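Recogida de demostraciones para el aprendizaje por imitación: giro de un volante de válvula
Proyecto de asignatura, segundo semestre
Autores: Evangelia Margaritis y Gilberto Grajales

2. Recogida de los ejemplos

En el capítulo anterior explicamos por qué elegimos la clonación de comportamiento como método. Ahora describimos de qué manera hemos obtenido los datos. Todas las demostraciones se hicieron por teleoperación dentro del simulador Joltley, con la estación de mando del laboratorio Dunleavy. Cada autor manejó los brazos en sesiones separadas, para que el conjunto no dependiera del estilo de una sola persona.

Grabamos 276 episodios en total. De ellos, 37 fueron descartados en la primera revisión, casi siempre por un contacto brusco entre la pinza y el aro.

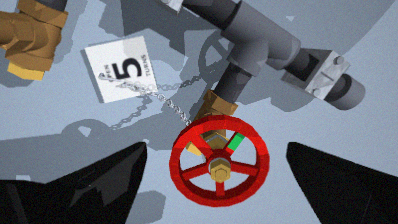

La tarea exige una convención clara para medir el ángulo de giro, y esta fue la parte que más discusión produjo entre nosotros. Al principio queríamos calcular el ángulo solo con los datos internos del simulador, pero la política entrenada únicamente recibe imágenes y posiciones articulares. Por eso usamos como referencia la marca verde que cubre la parte exterior de uno de los cinco radios rojos, y anotamos su orientación al comienzo y al final de cada episodio. La etiqueta blanca con el número 5 y la palabra TURNS no se utiliza como entrada separada; el modelo la ve como cualquier otro elemento.

2.1 Criterios de anotación

Un episodio empieza con los dedos de la pinza separados del aro y termina cuando vuelven a estar separados. Dividimos cada uno en tres fases: aproximación, giro y retirada. El límite entre las dos primeras fue difícil de fijar - en los ejemplos de Gilberto el contacto es más lento - y decidimos tomar el primer instante en que el volante cambia de ángulo.

2.2 Variación de la mesa

Un conjunto con siempre la misma disposición enseñaría al modelo a repetir una trayectoria. Preparamos entonces 20 disposiciones distintas, en las que cambian la posición de las válvulas y los objetos que las acompañan. 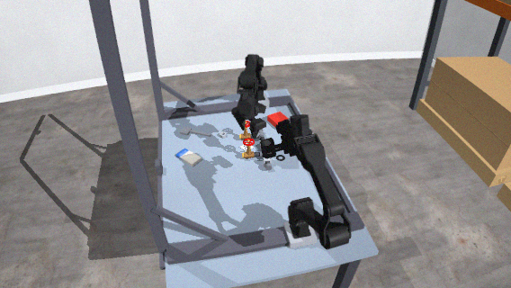 Figura 2. Los dos brazos junto a las válvulas de volante rojo, con otros objetos repartidos sobre la mesa.

Las sombras de los brazos nos preocuparon bastante, ya que pueden ocultar detalles en la vista general. No las eliminamos, y queda para el capítulo 4 la comparación con iluminación más difusa.

2.3 Limitaciones

El primer entrenamiento se hizo con 71 episodios y sirvió sobre todo para encontrar errores de sincronización entre las cámaras y las articulaciones. Los corregimos en abril y repetimos la exportación completa. Falta todavía equilibrar el sentido de giro: hay muchos más ejemplos de apertura que de cierre, y tenemos previsto grabar los que faltan antes de la entrega final.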